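4.2 Controller support as a selling point

Store listings for mobile games now carry a "works with controllers" badge, and the badge is usually taken at face value. We were not convinced that it should be. The label on the Tevell store is granted when a developer ticks a box, and we found no sign that anyone checks the claim. Sellik, the larger of the two stores, asks for a short video, which may show no more than the title menu.

We installed 70 badged games and tried to play each one for 15 minutes with a standard gamepad, keeping our hands off the touch screen. Only 50 could be played that way from start to finish.
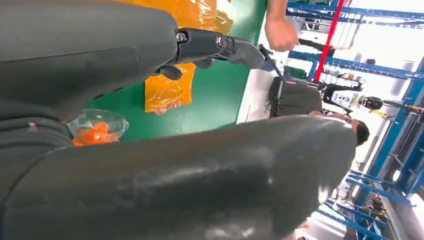 Of the rest, six ignored the gamepad completely. The others failed in smaller ways that a player would still find hard to forgive: a pop-up that had to be tapped away, a text box with no on-screen keyboard, a pause button that did nothing. On a set-top box, where there is no touch screen at all, any one of these ends the session.

Ibarra's earlier survey gave a much rosier picture, but it counted a game as supported if the main character moved when the stick was pushed. We think that test is too easy. It says little about whether someone on a couch can get through a level, save, and come back on Thursday.

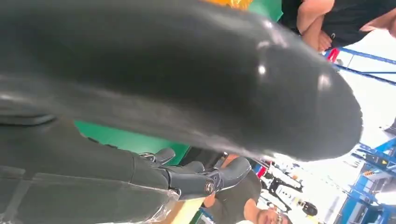 It is also unclear whether the badge helps sales, as both stores suggest in their guides for developers. Badged games do sell better in the Wula price data, but they also come from bigger studios with more money for ads, and the data give no way to pull the two apart. A fair test would need games that gained the badge with no other change in the same update. We found too few of those to say anything useful.

Figure 4. Robot fingers at close range, two views.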